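Sorting out cords, chargers and power strips

Most homes have a drawer of cords that no one wants to deal with. Ours had been filling up since we moved to McKinnon Street, and I finally went through it on 29th January. It took one evening and a pot of coffee. These are the things that worked.

Empty the drawer completely before you start. Pull each cord straight and lay it on a table with one end toward you, so you can see which connector it has. Put all the USB cords in one pile, lamp and appliance cords in another, and anything you can't name in a third. The third pile goes in a bag with the month written on it. If the bag is still closed in August, recycle it.

Check every cord before it goes back. Run it through your fingers from end to end and feel for flat spots, cracks and stiff places. Look closely where the cord meets the plug, and where it enters an inline switch if it has one. A switch that feels loose or crunchy when you press it should be replaced along with its cord. Don't wrap a damaged cord in tape and keep using it.

Thin charging cords do best in a loose coil as wide as your hand. Hold the connector between finger and thumb, not the cord, both when you coil it and when you unplug it. Close the coil with a strip of hook and loop tape. Rubber bands dry out and stick to the plastic. Annick MacDonald, my neighbor, uses cardboard tubes for hers, but I found they take up too much room.

Label both ends of anything that stays plugged in. Masking tape folded over to make a flag is fine - write on it before you fold it.

Keep the power strip on top of the table while you work, where you can reach the sockets and read your labels.

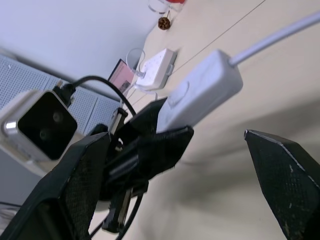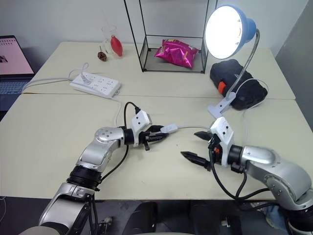 When you put a strip back in its regular place, leave slack in the cord and keep it out from under rugs. Heaters and other things that draw a lot of power go straight into the wall outlet. Don't plug one strip into another, even for a day.

Dust the sockets with the strip unplugged. A dry paintbrush gets into the corners. No spray cleaner, and no damp cloth near the openings.

Cords you use once a year can go in with the thing they belong to. The ones for the holiday lights now live in the same box as the lights.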